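Inicio Programa Ponentes Materiales Contacto

Abrasión y pilling en tejidos negros: qué mide el ensayo y qué no
Notas del ponente. Ostap Fedoruk, laboratorio textil Brustness, Zamudio 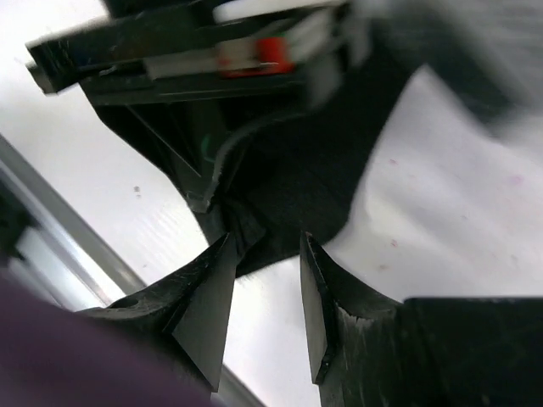

Empezar por la definición, sin saludo largo. Abrasión es pérdida de material por rozamiento; pilling es formación de bolitas de fibra enredada que siguen ancladas a la superficie. Se confunden en las reclamaciones y se ensayan por separado. Un tejido puede aguantar muchos ciclos de abrasión sin rotura de hilo y dar un pilling inaceptable a las pocas horas de uso. Pasar después al contraste. En negro sobre fondo blanco el contorno se lee bien, pero la superficie cuesta más: el material blando pinzado entre las puntas se queda en una masa oscura, mientras que en las piezas negras rígidas los arañazos se distinguen como trazos claros. En la valoración visual ocurre lo mismo, y por eso insisto en la iluminación antes que en el aparato.

Diapositiva 2. Martindale. Probeta circular, abrasivo de lana normalizado, movimiento según figura de Lissajous. Presión de 9 kPa para vestuario y 12 kPa para tapicería. Recordar que el criterio de final en tejido de calada es la rotura de dos hilos completos. En punto, la aparición de un agujero por rotura de un hilo. En pelo cortado, el desgaste total del pelo. No mezclar criterios en la misma tabla (error frecuente en los informes que nos llegan de fuera).

Diapositiva 3. Pilling. Mismo aparato, otra carga, otro soporte. Se califica de 1 a 5 contra patrones fotográficos, siendo 5 sin cambio. Los patrones son casi todos de tejido claro. El observador que trabaja con negro tiende a dar medio grado de más. Parar aquí y preguntar a la sala quién califica con luz rasante y quién con cabina estándar.

Diapositiva 4. Serie Zudutlow. Se ensayaron 172 probetas de sarga y felpa negras, procedentes de 7 lotes de tintura. Tres observadores, calificación independiente, sin acceso a las notas de los otros. La dispersión entre observadores fue mayor en felpa que en sarga. Al repetir la valoración con luz rasante la dispersión bajó en los dos tejidos. No dar todavía la tabla completa; está en el anexo y hay un lote con la trazabilidad pendiente de cerrar.

Si preguntan por el lote pendiente: la etiqueta de recepción y la hoja de acondicionamiento no coinciden en la fecha. Se repite en julio con material de reserva.

Diapositiva 5. Acondicionamiento. 20 °C y 65 % de humedad relativa, hasta equilibrio. La probeta que entra seca de más genera carga electrostática en las fibras sintéticas y recoge borra del abrasivo. En negro la borra ajena se ve mucho y se califica como pilling sin serlo. Cepillado suave en un solo sentido antes de mirar, o aspiración, pero siempre lo mismo en toda la serie y anotado en el informe.

Diapositiva 6. Cambio de color. El roce modifica la reflexión de la superficie antes de romper ningún hilo. En algodón teñido con colorante sulfuroso aparece un tono grisáceo en las zonas altas del ligamento. Se valora con escala de grises, aparte. El cliente lo llama «desgaste» y reclama por abrasión. Explicar la diferencia con el caso Ondthorpe: tapicería negra, reclamación por abrasión, ensayo conforme. El defecto era fibrilación superficial de la viscosa. El proveedor cambió el acabado y no el tejido.

Diapositiva 7. Qué no mide el ensayo.
- Roce con aristas, cremalleras, velcro. Para enganchones hay otros métodos (maza, caja de clavos).
- Efecto del lavado intermedio. Si el uso lo incluye, pactarlo antes con el cliente.
- Flexión repetida en el mismo punto, típica de codos y costuras.
- Duración en años. No existe conversión de ciclos a meses de uso y no debemos darla aunque la pidan.

Diapositiva 8. Recomendaciones para el informe. Indicar norma y año de edición, presión, criterio de final, lote de abrasivo. En negro, añadir el tipo de iluminación y el ángulo de observación. Si la calificación cae entre dos grados, escribir el intermedio (3-4) y no redondear. Adjuntar probeta original junto a la ensayada, montadas en la misma dirección de urdimbre.

Tiempo: si en la diapositiva 5 ya voy justo, saltar la 6 y contar Ondthorpe de palabra. Muestras de felpa en la caja gris, pasarlas por las filas durante la 7 y pedir que no froten la cara ensayada.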